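About Kuninov Bench

We try out grippers, arms and wrist cameras so you don't have to buy three and send two back. Small shop, one long room, lots of blue tape.
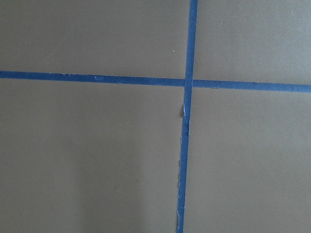 What we do

Side by side trials. You send the hardware, or tell us what you're looking at, and we mount it, run it and write it up. Parallel jaws, suction, soft fingers. Wrist cameras too, these days that's half the work. Controllers when we have time.

Every trial starts at a tape cross on a gray surface. Camera looks at the cross, arm goes to the cross, we note how far off. Then the same again with the next unit. Dull but it tells you a lot. Tape gets torn up and we change it when it starts to bother the camera software, sometimes a bit later than we should.

How a trial runs

Standard trial is 30 runs per gripper, same parts, same order. Four grippers max in one trial, more then that and the report gets hard to read. Camera comparisons are shorter, 20 runs each, lights on and then lights low.

You get the numbers, the raw logs and a page of plain notes. If a jaw slipped, it's in there. If we set something up wrong and had to redo it, also in there.

Where we came from

Started as the test corner of Espinoza, a packaging line builder. Other shops kept asking to borrow the bench. Split off, took the name, kept the table.

Who we work with

Mostly small integrators and a few schools. Clustum sends us suction cups every spring. Our logging tool is called Cuvis, built in house, free to anyone who books a trial. Manual is still being writen, sorry.

Get in touch

Use the form. Tell us the arm, the part weight and what keeps going wrong. Photos of the part help. We answer mornings, before the arms are on. No sales calls please.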